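Print this page | E-mail this page
Reading time: 5 minutes

Pestlow Housing Co-op
Shared Laundry and Linen Room – Walkthrough Checklist, With Comments

Inspected by: Dwynwen Craddock
Accompanied by: Shamim Chaudhry (first half, then his phone rang)
Date: 2018-03-15
Copies to: Canan Karabulut, Clotilde Rolland, the corkboard

Key: OK = fine. FIX = not fine. WATCH = fine in the sense that my knees are fine.

1. DOORS AND WAY OUT

1.1 Main door opens fully – FIX
Opens until it meets the ironing board, then stops. The ironing board has a hook on the wall with its name over it. Please introduce them.

1.2 Back door unlocked from the inside – OK

1.3 Path between the two doors clear – WATCH
Clear when I got there. There was a warm-looking rectangle in the dust where a drying rack had been standing until shortly before, I suspect until somebody heard me on the stairs.

1.4 Exit sign lit – OK
Lit, and buzzing. Buzzing isn't on the form.

2. DRYERS

2.1 Lint screens clean – FIX
Dryer one, clean. Dryer two, clean. Dryer three gave up a felt mat that could have been sold as a placemat. Clean the screen after every load, including loads you consider "just towels." Towels are where the placemat comes from.

2.2 Vent hose attached and not crushed – OK
Shamim pulled the machines out and looked. He also found a sock, which is on the corkboard.

2.3 Nothing stored on top – FIX
One box of spray starch, one paperback. Spray starch goes in the metal cabinet. The paperback can go home.

2.4 Outside vent flap moves freely – WATCH
It moves. There is a wasp situation every June, so somebody should look at it again before then.

3. WASHERS

3.1 Hoses, no bulges or drips – OK

3.2 Floor drain runs – OK
I poured a bucket down it and it went away. Best part of the afternoon.

3.3 Machines level – WATCH
Washer two walks. It has moved a hand's width from its tape marks since the last inspection and is now closer to the sink than the sink would like. Rolland, the repair outfit (no relation to Clotilde, she would like this known), quoted us $101 to level it and replace a foot. I recommend we pay it before it reaches the door.

4. IRONING AND FOLDING AREA

4.1 Iron cord, plug, and rest – FIX
The cord on the Gretier iron has tape on it. Tape is a way of pointing out a problem. I have taken the iron upstairs to my apartment and it will stay there until it has a new cord, so please don't go looking for it.

4.2 Iron off and unplugged when unattended – OK
See above. It is very unattended.

4.3 Fabric kept clear of hot surfaces and moving parts – WATCH
Big pieces are the trouble. A pillowcase mostly stays where you put it. Anything larger has plans of its own and will slide off the table, go under a foot, or drape itself over whatever is nearest. Fold large cloths in half first, then bring them to the table. If you want to do the flapping part, do it over by the window where there's room.

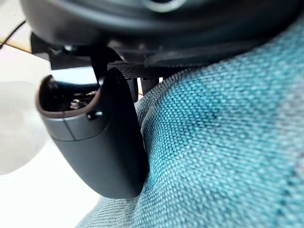 Item 4.3. Woven cloth, teal-blue, large piece.

4.4 Table edges smooth, nothing to snag – FIX
Near corner has a splinter. I found it with a sleeve. Canan has sandpaper and says she has been waiting to be asked.

4.5 Stool stable – FIX
It is stable if you sit toward the left and think calm thoughts. Removed from use.

5. SHELVES AND LINEN STORAGE

5.1 Heavy items on lower shelves – FIX
The winter comforters are on the top shelf again. I know they look like clouds. One of them came down on Shamim, who was unhurt and is being brave about it. Bottom shelf, please.

5.2 Shelves fixed to wall – OK
I pulled, hard. They stayed.

5.3 Stacks no higher than the shelf lip above – WATCH
The bath sheets are over. Fold them in thirds and they'll fit. Fold them the way they're folded now and they lean out like people waiting for a bus.

5.4 Step stool present and in good condition – OK
Present, good condition, behind the comforters' rightful place on the bottom shelf. This may explain a few things about 5.1.

6. CHEMICALS

6.1 Everything in its own container with a label – FIX
One jar marked "the good stuff." It smelled of lemons and regret, so I closed it. Whoever owns it has until Sunday, then it goes to hazardous waste at Drultdale.

6.2 Bleach and ammonia products on separate shelves – OK

6.3 Cabinet latch works – OK
Clotilde replaced it herself. It clicks. Try it sometime.

7. ELECTRICAL

7.1 No extension cords in regular use – FIX
There is one, and it has clearly been here long enough to have a favorite spot. A proper outlet by the folding table was quoted at $471. The maintenance budget has $300 left in it. Once washer two is paid for I leave the subtraction to the reader.

7.2 Outlet by sink trips when tested – OK
It tripped. So did the lights in the hall, and that has gone to the electrician as a separate note.

8. CARRIED OVER FROM LAST TIME

Light over the sorting shelf: fixed.
Handrail on the two steps down: still loose, and now also painted.
Notice about overnight soaking: posted, then used for a shopping list. Reposted higher up.

Next walkthrough will be done by Yuxi Xiao, who is more patient than I am and carries a flashlight. Comments on the comments can go in the box by the mail slots.

D. Craddock

Print this page | E-mail this page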